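Vaher Teach Kit
Hand-guiding and remote control for arms with multi-fingered hands

The Vaher Teach Kit lets an operator show an arm a task in two ways: by moving it directly, or by driving it from a paired glove and wrist tracker. Both methods record to the same file type, so a task can be started by hand and finished by remote.

What's included
Operator glove, left or right (state which when ordering)
Wrist tracker and charging dock
Guide handle with hold-to-move switch
Jallar recording software, 2 seats

Recording
Each session stores up to 300 demonstrations. Joint positions and finger angles are saved together, and any take can be trimmed, renamed or deleted before export.

Suggested first tasks
Start with small, rigid objects on a cloth-covered table. Stacked toy blocks suit the fingers well: one finger behind the top block, the thumb in front.

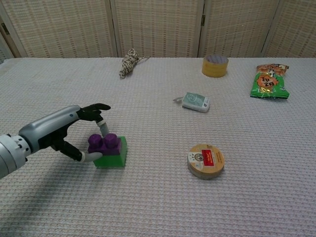

Ordering
Part no. VT-144. Spare gloves are sold separately. For lead times, write to Gintarë Rätsep at the Rorkcombe office.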